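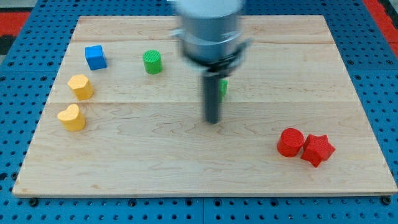
The board, three planks, pale with wavy grain

ovden_shop
Glued this panel up in October and I can't settle on a finish. I think it's maple but it came out of a mixed stack, so don't hold me to that. It's going to be a serving board. Mineral oil or hardwax oil? The seams are faint now and I don't want them showing up darker.

farkimton7
Mineral oil. Flood it, leave it 20 minutes, wipe, repeat the next day. Cheap and you can redo it whenever.

Amra Softić
I'd go hardwax. Mineral oil never cures, and on pale wood it looks dull again in a month. I did a bread board with Zusetico two years ago and have recoated it once.

farkimton7
Once in two years on a board that gets washed? Mine see a sink every day.

Amra Softić
So does mine. I dry it standing up, though — flat on the counter is what ruins them.

rivadeneira_k
Either is fine. Dark seams are usually glue you didn't sand off. Wipe it with mineral spirits first and any smears will show.

ovden_shop
What grit did you all stop at? I'm at 180.

farkimton7
220, then wet it to raise the grain and sand again.

rivadeneira_k
180 is plenty for hardwax. Go too fine and it doesn't soak in.

ovden_shop
OK, trying both on the offcut first.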